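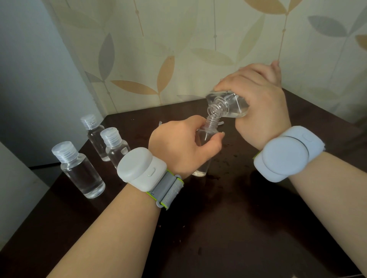
Geton Water Testing is an independent laboratory in Hamport that analyzes water from private wells, springs and cisterns. Public supplies are tested by the utility that runs them. A private well is the owner's responsibility, and in most of the area we serve no test is required after the well is first drilled. Appearance is a poor guide to what is in the water. Clear liquid tipped from a large plastic bottle into a small one looks the same with nitrate in it as without, and arsenic has no color, taste or smell at the levels usually found in groundwater. We measure these things and report them in terms a homeowner can use.

What we test

The basic panel covers total coliform and E. coli, nitrate, nitrite, pH, hardness, iron, manganese and conductivity. The metals panel adds arsenic, lead, copper and uranium. Panels for road salt, fuel compounds and pesticides are quoted separately and depend on where the well is and what is uphill of it.

Each result is printed beside the reporting limit of the method and the drinking water limit where one exists. Results below the reporting limit are shown as "less than," never as zero. Method numbers are listed on the last page of every report.

How we started

The laboratory was set up to serve the farms along the Dradwood road, where most wells are shallow and nitrate is the main concern. The first instrument was a used spectrophotometer. Metals were sent out to Desjardins Analytical until we bought our own equipment, and Desjardins still runs our pesticide samples and repeats a share of our metals work as an outside check. We now have 18 employees and test 4,000 samples a year.
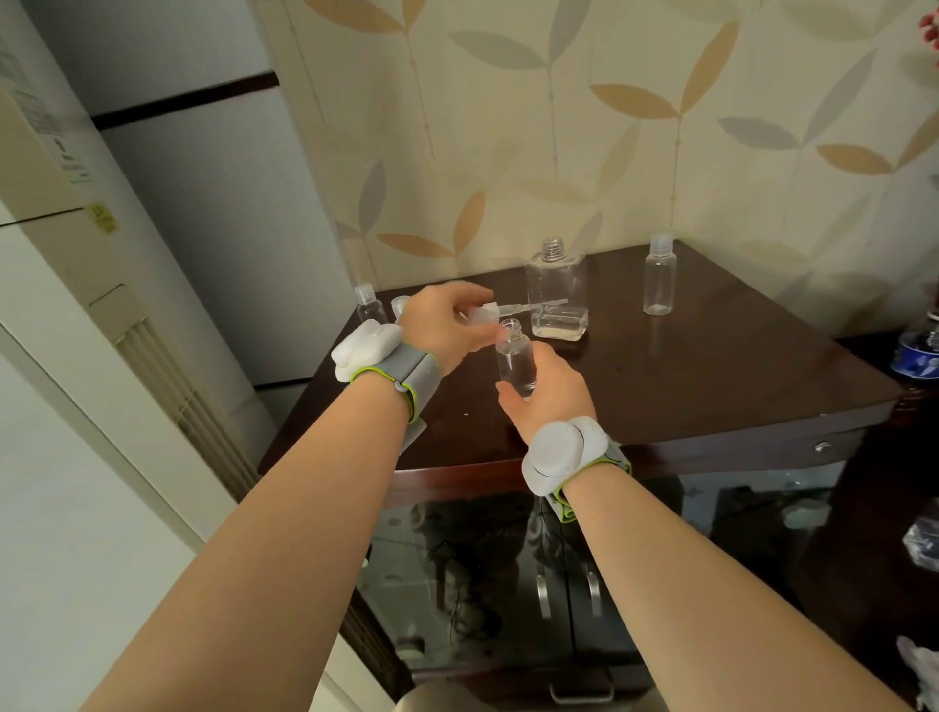
A well owner in Dradwood wrote to us in February that the report was the first one she had been able to read without calling anybody, but that the page on hardness should give grains per gallon as well as milligrams per liter, because her softener is set in grains. The report now gives both.

Sampling

Most errors in well testing occur before the sample reaches a laboratory. The common ones are sampling from a swivel faucet, leaving the aerator on, touching the inside of the cap, and sampling downstream of a softener when the question is about the well itself. Our instructions fit on one sheet and are mailed with each kit.

Bacteria samples have to reach us within 30 hours of collection and should be kept cold on the way. The drop-off window in Hamport opens at 7 a.m. Bacteria samples received after 3 p.m. may be too late to start the same day, so please call first. Metals samples are more forgiving and can be mailed.
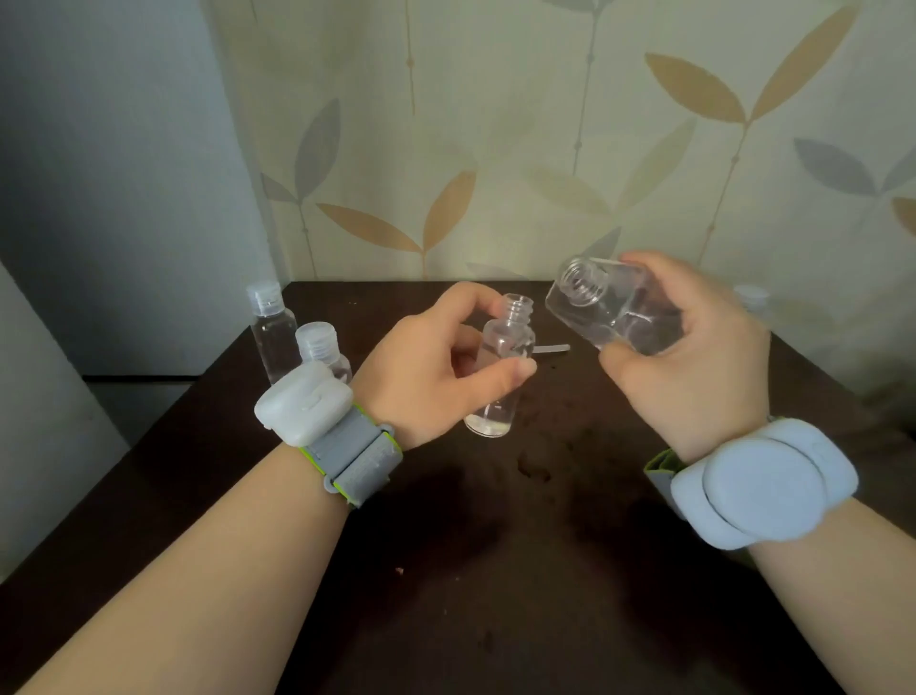 A small clear bottle in each hand.

For lead, we ask for two samples: a first draw, taken after the water has stood in the pipes overnight, and a second after the tap has run for several minutes. A high first draw with a low second draw usually points to the plumbing or the faucet. If both are high, the source may be further back – a service line, a pump fitting or, less often, the well. The two bottles must be labeled correctly or the comparison means nothing. 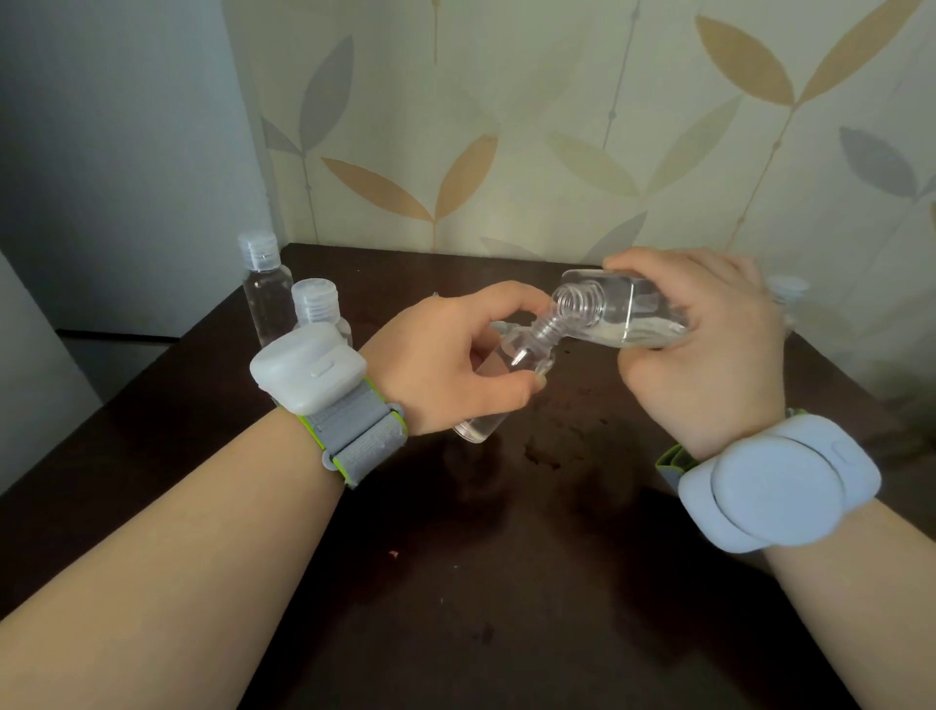

The same applies to repeat tests after treatment equipment is installed. Take one sample ahead of the unit and one after it, on the same morning, and write the time on both labels.

What we do not do

We do not sell filters, softeners or disinfection systems, and we take no payment from companies that do. If a result is over a limit, the report lists the types of treatment that are generally suitable. A call of up to 15 minutes with one of our chemists is included in the price of every panel.

Records are kept by well location, so a new owner can compare a current result with earlier ones if the previous owner has agreed to release them. The release form is available at the Hamport window or by mail.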